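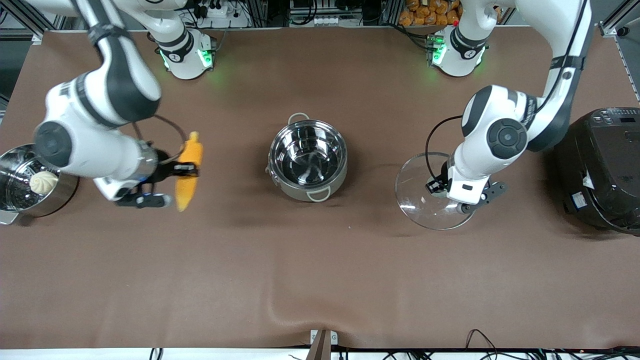
Figure 7.1 A steamer pot with a perforated insert, holding one pleated bun, and a stainless steel cooking pot beside a corn cob.

Chapter 7
Cooking with Water and Steam

In this chapter you will study:
the difference between boiling, simmering, poaching and steaming
how heat travels through water and steam into food
what happens to starch, protein and vitamins in moist heat
how to choose a pan and judge when food is cooked
how to work safely near steam

Key words: conduction, convection, condensation, gelatinise, coagulate, water-soluble, simmer, blanch

7.1 Why cook with water?

Chapter 6 dealt with the dry methods: baking, roasting and grilling. All of these can take food well above the boiling point of water, and for that reason they turn the outside brown. Moist methods do not. Water in an open pan at sea level boils at 100 °C and gets no hotter however high the flame is turned. A potato in a fast boil and a potato in a gentle boil are cooking at almost the same temperature. The fast boil uses more fuel, knocks the potato about and fills the kitchen with steam.

This upper limit is useful. Food cooked in water will not burn so long as the pan does not run dry. It stays moist, and tough foods such as dried beans and stewing beef have time to soften. The cook loses the brown crust and the flavours that come with it. Many dishes use both kinds of heat for this reason, and a stew usually begins with the meat being fried.

Moist cooking is found wherever people have had pots. Dumplings, rice, porridge, puddings, tamales, couscous and filled buns all depend on it, and several of them were worked out in places where fuel was scarce and an oven was a luxury.

7.2 How the heat gets in

Heat passes from the hob to the base of the pan by conduction. The water touching the base warms, becomes less dense and rises. Cooler water sinks to take its place. This circulation is called convection, and it spreads the heat through the whole pan. When the hot water meets the food, heat is conducted inwards from the surface. The middle of a large piece of food is always the last part to cook, so vegetables that are to go into the same pan should be cut to the same size.

Steaming works in a different way. The food sits above the water in a container with holes, and the steam rises through them. When steam touches cooler food it turns back into water. This is condensation, and it gives out a large amount of heat on the surface of the food. Steam at 100 °C passes on its heat far faster than dry air at the same temperature. You can put your hand briefly into a hot oven without harm, but steam will scald you at once.

The lid matters in steaming. Each time it is lifted, steam escapes and the temperature around the food drops. Set a timer and leave the lid alone. With bread-like foods, drops of water from the underside of the lid can fall and leave wet patches, and many cooks wrap the lid in a clean cloth, with the corners tied on top away from the flame.

7.3 Changes in the food

Starch. Grains of starch take in water when heated. They swell and soften, and in a sauce they thicken the liquid. We say that the starch has gelatinised. It begins at different temperatures in different foods, but for most it is complete well before the water boils.

Protein. Proteins set, or coagulate, as they are heated. Egg white starts to set at a little over 60 °C. If heating goes on too long the protein tightens and squeezes out water, and the result is rubbery egg or dry fish. Poaching, which is done below a simmer, suits these foods.

Dough. A steamed bun is made from a yeast dough much like bread dough. The gas in it expands and the protein and starch set around the bubbles. The surface never gets hot enough to brown, so the bun stays pale and soft with no crust.

Vitamins. Vitamin C and the B vitamins are water-soluble and pass out of the food into the cooking water. Losses are greatest when vegetables are cut small, put into cold water and boiled for a long time. Steaming keeps the food out of the water and the losses are usually smaller. If vegetables are boiled, the water can be saved for soup or gravy.

7.4 Boiling or steaming?

Some foods can be cooked either way. Sweetcorn is one. A whole cob can be boiled in plenty of water or steamed over a little, and the kernels will be tender by both methods. Salt is best left out until the corn is served. Pasta must be boiled, as it needs to take in a good deal of water. Filled buns and most delicate fish are better steamed, as moving water would break them up.

Case study: a school kitchen

Mwanahawa Athumani runs the kitchen at a secondary school in Clitenham, which serves 200 lunches a day. Until March of last year the carrots and green beans were boiled in large pans before the first sitting and kept warm in water. Pupils complained that they were soft and grey. The kitchen now steams them in small batches, with a fresh batch for each of the 3 sittings. The steamer cost £785 second-hand. Less is left on plates, and there are fewer heavy pans of hot water to drain. Potatoes for mashing are still boiled, as the staff found the large pans quicker for them.

7.5 Working safely

Tilt the lid away from you as you lift it, so that the steam leaves on the far side.
Turn pan handles inwards over the worktop, clear of other hobs.
Check the water level in a steamer every 10 minutes and top it up from a kettle.
Use dry oven gloves. A damp cloth lets heat through quickly.
Cool a scald under cool running water for 20 minutes and tell your teacher.

Activity 7A

Work in pairs. Weigh two equal portions of sliced carrot. Boil one and steam the other for the same length of time, then drain and weigh both again. Record the weight, colour, texture and taste of each in a table. Keep the water from both pans in clear glasses and compare the colour. You will need your results in section 7.6, where we look at cooking times and fuel use.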